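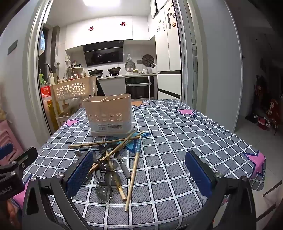

Kazue Mizuno wondered last time why I keep chopsticks in a caddy at all when a drawer would do, and I've been chewing on that ever since. Well, my drawer is full of lids!

So out came the beige holder again, onto the starry tablecloth (I do love those stars), and I went through the chopsticks one at a time, feeling for splinters.

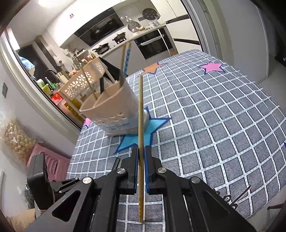 Salon Kuruc, the Lultemdale home-keeping club

The patterned pair stays, of course. The long cooking ones get their own corner, and so do the dark-handled things I reach for at supper.

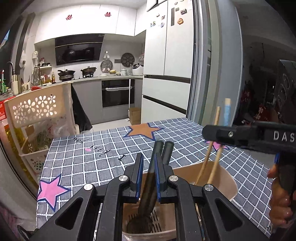 I still go back and forth about where the taped one belongs, and I expect I'll change my mind again by January.
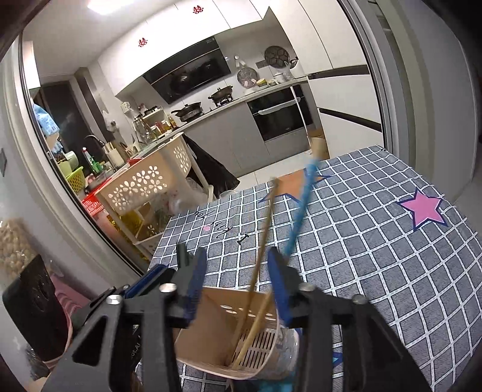 Washing the holder

Warm water, a bottle brush for the little holes, then upside down on a towel overnight.

Comments (2)

Kenta Yoshida
I do mine in the morning so it's dry by supper.

Kazue Mizuno
Still team drawer, sorry!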